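How to Clear a Kitchen Table and Keep It Clear

Posted 5/21/23 by Clotilde Delaunay

A flat surface at hip height is an invitation, and everyone in my house accepts it. 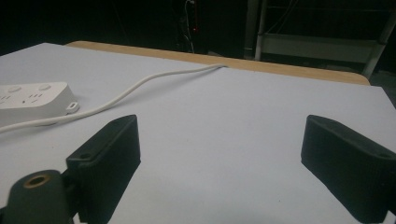
By the end of April our table held a bike pump, a stack of school forms, one glove and a melon of uncertain age. We had been eating dinner on the couch for 16 nights in a row and calling it cozy. What follows is the method I used. It takes one afternoon and costs nothing, unless you go out and buy baskets, and you will want to go out and buy baskets. Sit down until that passes.

Step 1. Take everything off.

All of it goes on the floor, including the fruit bowl and the thing you think of as decoration. Do not sort while you lift. I tried that the first time and spent half an hour reading a manual for a blender we gave away.

Step 2. Wipe it down.

Warm water, a drop of dish soap, a soft cloth. Dry it with a towel. If you find a sticky ring, lay a damp cloth on it for 9 minutes and go argue with someone about who made it.

Step 3. Make four piles.

Trash, belongs in another room, needs an answer, and mystery. The mystery pile will be the biggest. Mine had 23 things in it, and my husband claimed to need every one of them without being able to name any.

Step 4. Walk the second pile home.

One room at a time. If something has no home, that is how it ended up on the table, so pick a drawer now. It can be a bad drawer.

Step 5. Deal with the paper.

Sign what needs signing and put it in the bag it travels in. Bills go in a single folder by the door. My friend Upendo Mushi scans hers and throws out the originals, and I admire this from a distance.

Step 6. Box the mystery pile.

Tape it shut, write the date on the lid, put it in the closet. If it's still taped when the kids go back to school, out it goes. You're allowed to peek once.

Step 7. Set a nightly rule.

Ours is that the table gets cleared before anyone turns on the TV. I expected to be voted out of office. There was some muttering on the first night, and a backpack was moved all of two feet, to a chair.

Chairs are covered in a separate post, when I have the strength.

Comments (2)

Wycliffe Magesa: Did step 1 on Saturday's mail and found a check for $100. Expired.

Zawadi Mosoti: What happened to the melon?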